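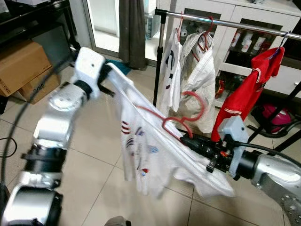
Charity fun run, T-shirts and other bits

Quick one as I'm rushing out. T-shirt orders for the Vevstead run close 31 Mar 2019, no extensions this year, the printers won't have it. Sizes to Hadiza Usman please, not me, I lose things. Kids' sizes come up small so go up one. White only again, sorry to all who asked for green.

Route is changed. Bridge at Irwood still shut so we go round by the allotments instead, adds a bit of a hill. Lakmal Pathirana has walked it and says it's fine in trainers but muddy by the bottom gate. Dogs on leads past the sheep!!

37 signed up so far, would love to see 100. Forms at the library desk or from Dilruba after choir. Under-12s need a grown up running with them, not just waving from the finish.

Still wanted: two marshals for the top lane, a gazebo, somebody with a decent loud voice. Cakes to the hall by nine, labelled if theres nuts in. Tea urn is sorted (thanks Kamrul).

Parking on the school feild only, NOT the verge, we had letters last time.

Next newsletter when I get to it.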